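Packing snacks and lunches ahead of the week

Most of the trouble with packed lunches happens at 7 in the morning. Do the slow parts the night before and the morning takes a few minutes. These are the habits that have stuck in our kitchen.

Keep one shelf for lunch things only. Crackers, dried fruit, snack packets and napkins all live on it. If it's on the shelf it's for lunches, and no one should be eating it in front of the TV.

Put the oldest packets at the front. When you come home with new ones, pull everything forward and load from the back. Write the month on the lid of anything you've moved to a jar, using a grease pencil. It wipes off with a little cooking oil.

Cut carrots and celery on Thursday if you shop on Thursday. They keep well in cold water in a covered container, as long as you change the water every other day. Cucumbers don't, so slice those the same morning.

Use a shallow tray for laying things out. A deep bin hides whatever is at the bottom, and that is how you end up with three granola bars and no fruit. Set the tray on a clear stretch of counter or table, with the pouches or wraps next to it.

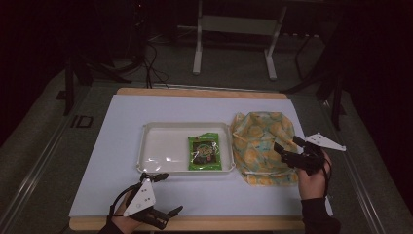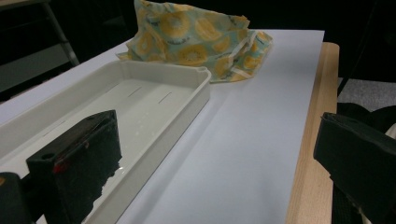 Fabric pouches and wraps are fine for dry food. Turn them inside out after school and shake them over the sink. Ours go in with the dish towels on a warm wash, no fabric softener, and hang over the oven handle overnight. Keegan Pomare next door puts his in the dryer and they have all shrunk a little, but he says they still hold a sandwich.

For anything sticky or wet, use a container with a real lid. Test a new one before you trust it: fill it with water, close it, and leave it on its side in the sink for an hour.

Smells in plastic. Fill the container with warm water and a spoonful of baking soda and let it stand overnight. For tomato stains, rub with a cut lemon and leave it by a sunny window for an afternoon. Old stains may only fade.

Ice packs. Freeze them flat, and put them on top of the food. A damp sponge frozen in a zip bag does the same job and costs less.

Bread. Butter or cream cheese goes right to the edges if there's tomato in the sandwich. Pack the tomato separately if the lunch won't be eaten until after noon.

Next month: freezing soup in single portions, and what to do with the heels of the loaf.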